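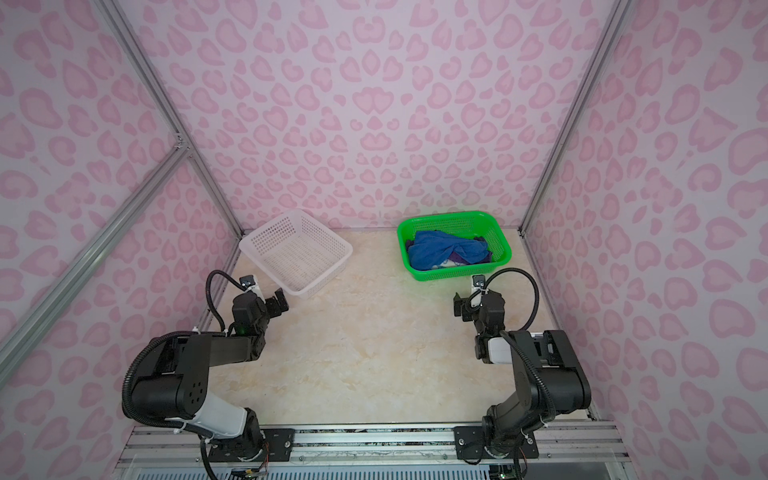 *Two plastic baskets, one white and one green, on a marble-patterned floor.*

# Making your web app work offline with a small service worker

I put this off for ages on my own shopping list app (it's called Veser, it has a tiny number of users and most of them are related to me). Then I lost signal at the far end of a supermarket and got a blank page, and that was enough! It took me one evening, and most of that was fighting the cache.

You'll need a site served over HTTPS, or localhost while you're testing, and a text editor.

## 1. Register the worker

Make an empty file called `sw.js` and put it in the root of your site. Mine was in a `/scripts` folder at first and it could only control pages inside that folder – very annoying to track down.

Then add this to your main script:

```js
if ('serviceWorker' in navigator) {
 navigator.serviceWorker.register('/sw.js');
}
```

## 2. Save the basics

In `sw.js`, list the files the app can't open without. Keep it short. If even one of them fails to load, the whole install fails.

```js
const CACHE = 'veser-3';
const FILES = ['/', '/style.css', '/app.js'];

self.addEventListener('install', e => {
 e.waitUntil(
 caches.open(CACHE).then(c => c.addAll(FILES))
 );
});
```

## 3. Answer from the cache

```js
self.addEventListener('fetch', e => {
 e.respondWith(
 caches.match(e.request).then(r => r || fetch(e.request))
 );
});
```

So it looks in the cache first, and goes to the network if there's nothing saved.

## 4. Clear out old versions

Change the cache name whenever you change your files, then delete the old ones:

```js
self.addEventListener('activate', e => {
 e.waitUntil(
 caches.keys().then(keys => Promise.all(
 keys.filter(k => k !== CACHE).map(k => caches.delete(k))
 ))
 );
});
```

This bins every other cache on the same origin, so be careful if you've got two apps living there.

## 5. Test it

Open the developer tools, load the page, reload it once, then tick Offline in the network tab and reload again. If you still see the old version after an update, close every tab with the app in it and open a fresh one.

Thanks to Hauwa Obi for spotting that I'd left the `waitUntil` out of step 4. I'll do saving list items offline next, probably in August.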